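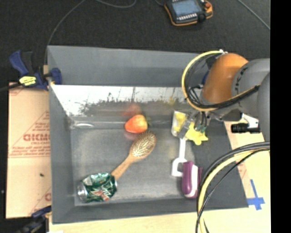
Gray bin with a scuffed metal floor, household items and toys inside.

Cleaning and Storing in Metal Bins

Metal bins take more abuse than plastic ones and can be brought back to usable condition with ordinary supplies. The steps below apply to bare or galvanized steel. Painted bins are covered at the end.

Routine cleaning

Empty the bin and vacuum out grit before any liquid goes in. Grit dragged under a wet cloth causes most fine scratches. Mix a teaspoon of dish soap into a quart of warm water and wipe from the rim down, finishing with the floor. Rinse with a second cloth. Dry the corners by hand, as seams hold water longer than flat panels.

Do not use bleach on galvanized steel. It attacks the zinc and leaves white, chalky patches that return after each washing.

Scuffs and dull marks

Many dark scuffs are rubber or plastic transferred from whatever was dropped in. Rubbing alcohol on a cotton rag lifts these. Test a small spot first. If the mark stays and a fingernail catches in it, the metal is scratched and cleaning will not remove it.

On bare steel, light scratches can be evened out with 1000 grit wet sandpaper, used wet and in one direction only. Skip this on galvanized bins, where the coating is thin.

Rust

Surface rust: apply white vinegar on a folded paper towel, leave for 30 minutes, scrub with a nylon pad, rinse, and dry at once. Follow with a thin coat of paste wax on bare steel. Rima Daher uses mineral oil in place of wax on shop bins, but oil picks up dust and stains fabric.

Lining

A loose liner cuts noise and wear. Cork, felt, and rubber shelf mat all work. Cut it slightly smaller than the floor so that it lifts out easily. Felt should not go in a damp basement.

Painted bins

Soap and water only. Alcohol softens some paints. Touch up chips before May if the bin spends the summer in a humid garage.

Submitted by Nadine Bataineh. Wax question from Maya Sleiman answered on the next page.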